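Feb 25, 2024

Paper moisture trial, second batch. Carrying on from Sandro's notes on the blotter stock.

Wendt sheets came out of the humidity box at 9:40 after the weekend soak. Weighed each one before it went on the rack. The 200 g stock picked up more water than the 307 g stock as a share of dry weight, same as the first batch. Edges cockled on both. The heavier sheets flattened under the board in an hour; the lighter ones still had a wave along the short side at lunch.

Balance drifted again. Re-zeroed between sheets and wrote the zero next to each reading in the blue binder. Waltraud wants the drift plotted before we send the balance back to Peltness. I have not done that yet.
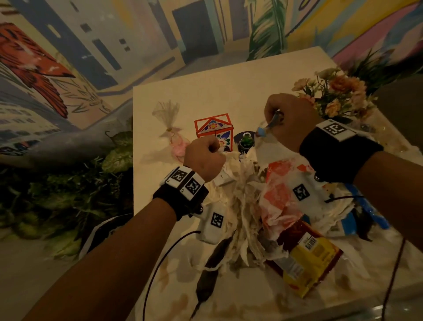 Sizing: mixed 600 ml of gelatin solution at the weaker strength. Skinned over while I was on the phone with Janska about the felts, so I warmed it and strained it through muslin. Lost a little. Brushed one side only, grain running left to right, and hung the sheets by the corners. Clip marks on two of them. Next time use the wooden pegs from the top drawer.

Felts: Janska can't ship until the new weave is in. Wolfram says the old ones will do if we wash them without soap. I think they are shedding. Found fibers in the surface of sheet 6 and picked out what I could with a needle, but it should be left out of the averages.

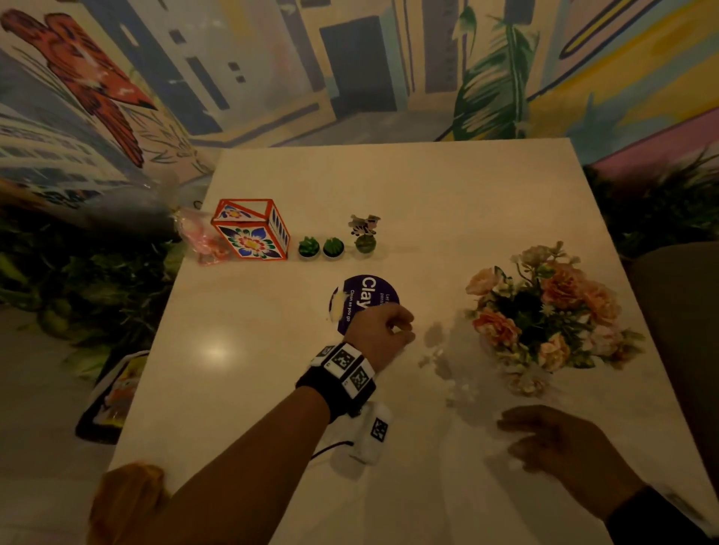 Ink test on the sized sheets from September: iron gall feathered on the unsized side, clean on the sized side. Carbon ink fine on both. The Erkiro blue bled through at the pen stops. Samples are in the flat file, second drawer down, labeled in pencil.

To do:

- plot balance drift for Waltraud
- wash one felt, dry flat, check for shedding
- repeat sheet 6 with a clean felt
- ask Svenja T. if her room has a spare hygrometer (ours reads low against the one in the hall)
- order muslin

Box is set back to the lower humidity and loaded with the remaining 200 g sheets. Leave the door shut until tomorrow morning.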